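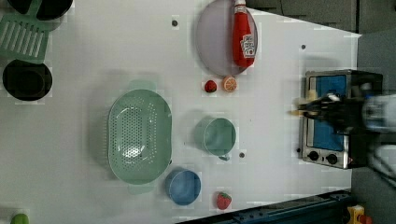 Drerkance Opens Its Manipulation Lab to Visitors for a Day of Tabletop Demonstrations

Toy kitchen bench at the Gresora site ran on a fixed schedule; next open day planned for February

GRESORA — Drerkance, a developer of control software for light-duty robot arms, held an open day at its Gresora laboratory, where visitors watched an arm handle toy kitchen items on a white tabletop. The program ran from 10 a.m. to 4 p.m. and was open to local manufacturers, technical college classes and residents who had registered in advance.

The demonstrations were run on Memon, the company's software package for pick-and-place work among mixed objects. Memon takes an overhead view of a work surface, proposes a grasp for each item it has been asked to move, and passes the motion to the arm controller. The version shown at the open day is the one currently in use by the company's own test staff. No special build was prepared for the event.

Visitors entered in groups. Each session lasted 20 minutes and consisted of a short safety briefing, a run at the bench and a period for questions. The operator read each instruction aloud before it was sent to the arm, so that people standing behind the floor line could compare the request with the motion that followed.

The kitchen bench

The kitchen bench was chosen because its contents differ widely in shape and height. A mint-green colander, a cup, a blue bowl and a pale lavender plate present rims and handles at different levels. A strawberry or a halved orange slice offers a much smaller target. A ketchup bottle lying across the plate requires the software to separate one object from the one beneath it.

The toy toaster oven is the most demanding item on the bench. It stands with its opening facing sideways, which means that an arm coming from above has to account for the metal housing before it reaches anything near the door. Its two control knobs sit low on the front panel. Drerkance engineers use the oven to check how the planner handles approach angles, clearance and slow final movements close to a fixed edge.

Toy items are used at this bench for practical reasons. They are light, they are easy to replace, and a set can be laid out again in a short time. The company stated that results from toy objects should not be read as a measure of performance with real cookware or food, and that no such claim was made during the sessions.

Layout and reset

Between sessions, staff moved the items by hand to a new arrangement. Layouts were drawn from a printed set of 168 cards, each showing a starting position for the bench. A visitor in each group was invited to draw the card. The operator then placed the items, checked them against the card and cleared the area before enabling the arm.

Items that ended a run outside their target area were left where they were until the end of the session. The company's policy is to let a run finish without correction by hand unless the arm has stopped or an object has left the table. Stops were explained to the group at the time, and the operator's log remained on a side screen for anyone who wished to read it.

Safety arrangements

The demonstration area was separated from visitors by a marked line and a low barrier. Two stop buttons were available, one at the operator's desk and one on the visitor side. Arm speed was limited in software for the full day. Children were admitted with an adult and watched from the same position as other visitors.

Loose bags and coats were left in the entrance hall. Photography was permitted from behind the line, without flash, as changes in lighting can affect the overhead view on which the software depends.

Questions from visitors

Many questions concerned the time needed to prepare the system for a new set of objects. Drerkance explained that this depends on the objects. Rigid items with a clear rim or handle generally need less preparation than soft, clear or highly reflective ones. Shiny surfaces remain a known difficulty, and work on them is continuing.

Other visitors asked whether Memon can be used with arms from different makers. The software communicates with the arm through a driver layer supplied by Wullance, the company's integration partner. Wullance staff were present in the afternoon to discuss mounting, cabling and controller requirements with firms considering a trial. A list of supported controllers is available from Wullance on request.

Next open day

A further open day is planned for February at the same location. The kitchen bench will be kept, and a second bench with small hardware parts will be added. Session length and group arrangements will stay the same. Schools and colleges may request a morning session for a full class and should state the number of students when they write.

Registration will open on the Drerkance website. Visitors who need step-free access should mention this when registering — the laboratory's main entrance has stairs, and the level entrance is opened by staff on arrival.

About Drerkance

Drerkance develops planning and control software for light-duty robot arms. Its Memon package is used for research, testing and operator training. The company is based in Gresora.

Press contact

Drerkance Press Office, Gresora. Requests for interviews, laboratory visits and technical material are answered by the press office during business hours.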